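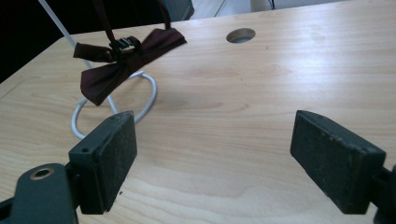 Maroon bow tie just above a light timber table

Percentage after a forfeit, two clubs level on premiership points

Community Help > Sport > Australian football > Rules and administration

Loukia Kokkinos
Posted in August

I keep the ladder for a senior country competition. Eight teams, 15 home-and-away rounds, finals for the top four. The last round is complete and I have two clubs level on premiership points for fourth, with one forfeit to account for. The ladder software (Brivex) and my own spreadsheet disagree on who finishes higher.

Figures as they stand:

Onora: played 15, won 8, lost 7, points for 2,000, points against 1,776. Difference plus 224.

Daduter: won 8, lost 7, of which one win was by forfeit from Vlachopoulos Park. Points for 1,820, points against 1,620, from the 14 matches that took place. Difference plus 200.

My spreadsheet has Onora on 112.61 and Daduter on 112.35, so Onora are fourth. Brivex has Onora on 112.61 and Daduter on 116.05, so Daduter are fourth. Premiership points are 32 each in both versions.

Our by-laws say that the club receiving a forfeit "shall be awarded four premiership points and such score as the by-laws provide". There is a heading for forfeits in the schedule at the back. The text under it says only that the forfeiting club is fined and loses any claim to gate takings. No score is stated anywhere I can find.

Can someone tell me

- where Brivex is getting its number from
- whether there is a standard score for a forfeit in football
- whether the Onora percentage should be touched at all, given they did play Vlachopoulos Park and won 118 to 54

Clubs have the provisional ladder already, in the Brivex version, with a note that fourth place is under review.

3 answers

wingman_resting

Percentage is just for minus against. Onora are plus 224 and Daduter are plus 200, so Onora finish fourth and the forfeit doesn't come into it. We had one of these in the under 16s and that's how it was done.

Comment from Loukia Kokkinos: Difference isn't what we rank on. By-laws say percentage, for divided by against, times 100. Thanks all the same.

Comment from wingman_resting: Fair enough, the juniors may have been different.

Tallyroom
Accepted by poster

Taking your three points in order.

Brivex. The number is a default forfeit score of 60 to 0. Add 60 to Daduter's points for and you get 1,880. Against stays at 1,620. 1,880 divided by 1,620 is 1.1605, so 116.05. That matches your screen to two decimals. Look in the competition settings, under result types, for a forfeit score field. If it was never filled in when the competition was created, it will be sitting on whatever the program shipped with. It also applies the losing side of that score to Vlachopoulos Park, so their points against will be 60 higher than your spreadsheet has it. Check that line as well, even if they are nowhere near the finals.

Standard score. There isn't one that binds every league. The methods I have seen written into by-laws are:

1. Fixed score. The receiving club gets a set score, commonly 60 to 0. Easy to apply. It inflates percentage for any club with a moderate record, because nothing goes into the against column.

2. Round average. The receiving club is credited with the average winning score of the other matches in that round for its points for, and the average losing score for its points against. In an eight-team competition that is three other matches.

3. No score. Four premiership points only, with percentage worked out on matches played. Your spreadsheet does this.

4. Full exclusion. All results against the forfeiting club are removed for percentage purposes, for every club, and premiership points stand. More often used when a club withdraws mid-season than for a single forfeit.

If you send me the scores from the forfeit round I will run method 2.

On Onora: under methods 1 to 3 their percentage does not move. They played the match and the score counts. Only method 4 touches it. Take 118 off their points for and 54 off their points against and you have 1,882 over 1,722, or 109.29. You would also have to take out any Daduter match in which Vlachopoulos Park did field a side, and repeat the exercise for the other five clubs, so I would not go near it without a by-law telling you to.

As to which one applies, read your clause again. "Such score as the by-laws provide", where the by-laws provide none, reads to me as no score. A default value in a computer program is not a by-law. On that reading it is method 3 and Onora are fourth on 112.61. I am not a lawyer and your league may have a parent body whose regulations fill the gap. Many affiliated leagues have a clause near the front saying that anything not covered is dealt with under the regulations of the region or state. Look for that before you publish anything final.

Comment from Loukia Kokkinos: Found the setting. It was 60 to 0 and the box next to it, "use competition value", was unticked. Round scores for the other three matches were 104 to 71, 97 to 49 and 87 to 66.

Comment from Tallyroom: Winners total 288, average 96. Losers total 186, average 62. Daduter become 1,916 over 1,682, which is 113.91. So methods 1 and 2 both put Daduter fourth, and method 3 puts Onora fourth. You will want the parent regulations in your hand when you announce it.

Comment from Loukia Kokkinos: There is an affiliation clause, 4(c). I have asked the region for the current regulations and for a ruling in writing.

goalsquare

Agree with most of the above. A few things on the mechanical side.

Don't correct the ladder by typing over the percentage. Brivex recalculates from the results whenever a match record is saved, so a typed figure goes back to the old one the next time somebody fixes a goalkicker's name. Change the forfeit score at competition level, then open the forfeited match and save it again. In the version we use, existing results hold the score they were entered with until they are saved again. If the ruling is no score, put zero in both fields. Leaving them blank brings the default back.

After that, check the totals. Across the whole competition, points for must equal points against. With a forfeit at 0 to 0 they will balance. They also balance at 60 to 0, provided the loser has been given the 60 against. If your totals are out by exactly the forfeit score, one side of the match has been saved and the other hasn't.

Matches played is a separate question. Daduter should show 15 played, or 14 played and one forfeit, depending on how your template is laid out. It has no bearing on percentage but it does matter for finals eligibility, if your players need a minimum number of games to qualify. Some leagues credit a forfeit as a game to every player named on the team sheet and some credit it to no one. That will be in a different part of the by-laws from the ladder, usually with permits and registrations.

Keep at least two decimal places. On method 3 the gap is 0.26, so both clubs still separate at one decimal (112.6 and 112.3, or 112.4 if you work from the already rounded figure, which you shouldn't). Round once, at the end, from the raw division.

Also put a date limit on disputes when you circulate the ruling. Ours is 5 pm on the second day after the ladder is issued.

Comment from Loukia Kokkinos: Totals were out by 60. The Vlachopoulos Park side of the record had never been saved. Fixed now.

Comment from Loukia Kokkinos: Ruling received. The regional regulations have the round average method and they apply through 4(c), so Daduter are fourth on 113.91 and Onora fifth on 112.61. I have set the forfeit to 96 to 62 for Daduter in Brivex, and for Vlachopoulos Park it goes in as 62 for and 96 against. Totals balance. Onora have asked for a copy of the regulation, which I have sent.

Comment from Tallyroom: Check whether the regulation gives the forfeiting club the 62. Some of them award it nothing and still charge it the 96, and then your totals will not balance and aren't meant to.

Comment from Loukia Kokkinos: It gives them the 62.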